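Re: [prunden-allotments] Water butts, again

2 min read

> Has anyone had luck with the Vullodero slimline? The 17 plots on the
> lower path could each have one, and we'd stop queueing for the tap.

I bought one in September, on the strength of the leaflet, which promises "a summer's water in the width of a door". My summers must be longer than theirs. It ran dry after four evenings of beans.

The barrel itself is fine. The tap is set so low that no watering can made by human hands will fit under it, so you need the stand, which is sold separately, and the stand wants level ground -- on the lower path, good luck.

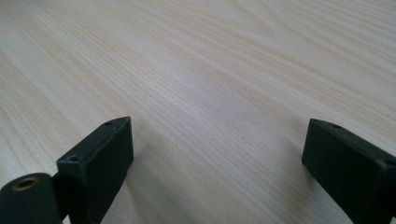
I went for two slabs and a lot of swearing in the end. If we do order for everyone, I'd sooner have the fat 1,000 litre tanks shared between plots. Ugly as sin, but you can fill a can from one without lying down.

As for the queue, half of it is people talking about slugs. I include myself.

Could whoever has the shed key check if the old guttering is still behind the mower?

Plot by the compost, Prunden

4 replies | 2 shares

Recent in this list
Borkudska seed potatoes: who ordered what
Re: Re: Bonfire smoke
Yuan hose fittings, free to collect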